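Flareo Key Bench - Frequently Asked Questions
Last updated 25th September

What is the Key Bench?

Two robot arms, a white table and a service contract. It sorts, tags and rings keys for people who have far too many of them: letting agents, hotels, car lots, self-storage outfits. We build it at our shop in Hundlow and rent it out by the month. You can also mail us your keys and let our own bench do the work, if the thought of a robot next to the coffee machine makes your staff uneasy.

Why would anyone automate this?

Have you ever put 600 keys on split rings? Your thumbnails will explain it better than our sales page does. Split rings are small, springy, shiny and made to stay shut, and the arms don't have thumbnails to lose.

Can the fingers really pick up one ring at a time?

Yes, and it's the thing we spent longest on. Our stock rings come threaded through the holes of a curved metal holder, packed side by side, so the gripper has to get its tips around one ring and leave the neighbors alone.
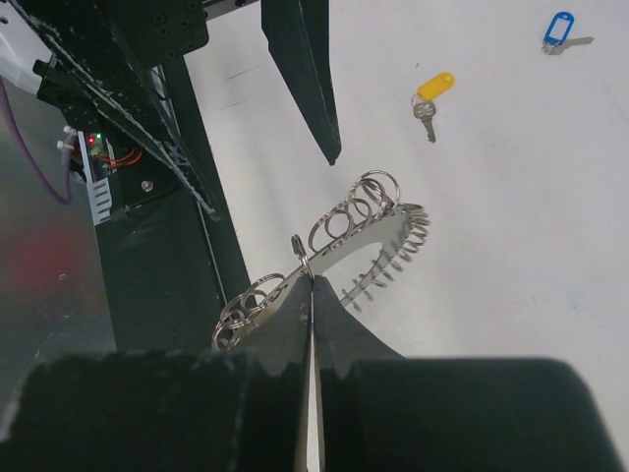
Expect a pick to take a moment. The arm lines up, closes, tugs gently and checks its grip before going any further. If the grip feels wrong it lets go and tries again, up to 4 times, and then it stops and beeps for a person. You can change the beep. Most customers do, within the hour.

Why two arms?

One holds, the other fiddles. We tried a single arm and a clamp for most of a winter, and the clamp was no help at all with anything that swings. Two arms can share a job, pass a ring across, or come at it from different sides. They share one table and keep out of each other's way by software, with a hard stop behind that in case the software has a bad morning.
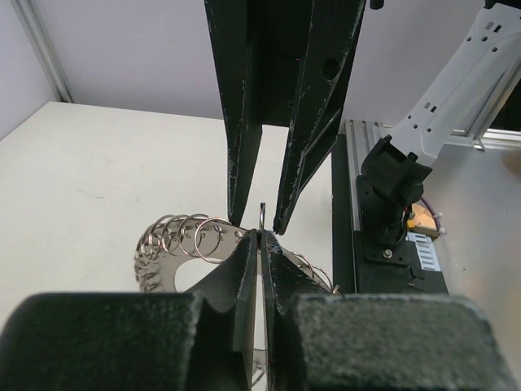
The fingers look beat up. Is that normal?

Perfectly. They're black when new and they rub against steel all day, so the finish goes first along the edges. Scuffs don't affect the grip. What does matter is whether the tips still meet evenly. Close the gripper on a strip of paper and pull. If the paper slides out on one side, order a new pair. Rental plans include 2 spare pairs a year; after that you pay for them, and we'd ask you to stop letting the night shift use the arms to open packages.

Do I have to use your rings?

No, but please send us a handful before you sign. Ordinary round split rings are fine. Flat ones are fine. Novelty rings shaped like hearts, bottles or your company mascot are a conversation. Very tight rings slow things down, and cheap ones that have lost their spring tend to gape and snag on whatever is next to them.

Can I hang the holder on a wall or stand it upright?

Lay it on the table. The bench looks for rings standing on edge with the tops free, and a holder that swings gives it nothing steady to pull against.
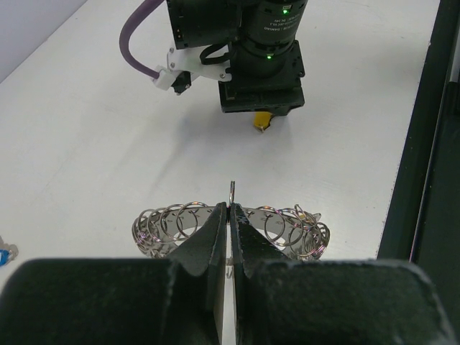

What about tags, charms and everything else people put on keys?

Plastic tags are easy, in any color you like. After that it gets interesting. Coils, beads and little trinkets all move when you pick them up, and they like to wrap around each other. The bench will hold a tangled bunch up so you can get a look at it, but it won't promise to take it apart. 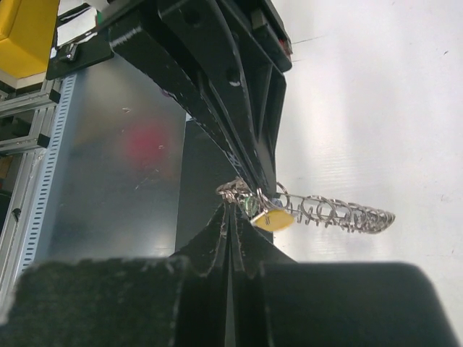
For tangles we suggest the "set aside" setting, which puts anything doubtful in a tray for a person to sort out. You can switch it off. We've met the customers who switched it off, and they now have it back on.

How much room does it take?

Allow a floor space of roughly 2 meters each way with the guard frame, plus enough room for somebody to walk around it with a mug. It needs a level floor and ordinary wall power. Strong sun straight onto the table confuses the cameras, so pick a spot away from the big window.

Does it know which key is which?

It reads printed tag labels and matches them to your list. It can't read handwriting it hasn't seen before, and some handwriting it has seen before.

Who trains my staff?

Doğukan Kırmızıgül runs setup and training, on site, over one working day. Bring real keys and real mess. Practice sets are too tidy to teach anyone much.

Do you service benches bought from Timgate or Saraç?

Timgate, yes, if it was installed after April of last year. Saraç benches use a different wrist mount, so we can supply fingers but can't take on the repairs.

Can I cancel?

Any time, with a month's notice. We collect the bench. Please take your keys off it first.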